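Towel folding

Towel folding is the reduction of a laundered towel to a compact shape for storage, carrying or display. The two common results are the flat fold, made by halving the cloth along straight lines, and the roll, in which the cloth is turned on itself from one short end. Hand towels of 40 by 70 centimeters are usually folded in thirds lengthwise and then halved.

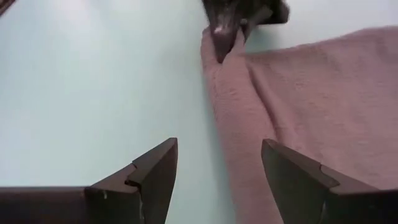
Terry cloth is woven with uncut loops on one or both faces. The loops absorb water and add bulk, so a crease in terry is softer than one in flat-woven linen. Weight is given in grams per square meter; a fabric of 400 is considered medium. Fine loops, as on the dusty pink towel, still leave a slightly rolled edge where the cloth lies on a smooth top. Lifting a corner gathers the fabric toward the point of hold and produces a diagonal crease, normally smoothed out before the next fold.

Lengthwise bundles

A towel may also be folded or rolled along its length into a long bundle. The ends often differ in thickness, and the thinner one is tucked under.

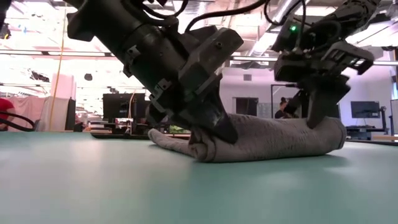 Dandale, September

The Driltberg method, described by Ingrid Okafor in a housekeeping manual, begins with the long edges brought to the center line. Karine Beaulieu later shortened it to two folds and a roll. Both versions finish with the hem inside. Bundles are stored seam down in a single layer.

See also: Linen closet; Napkin folding; Terry cloth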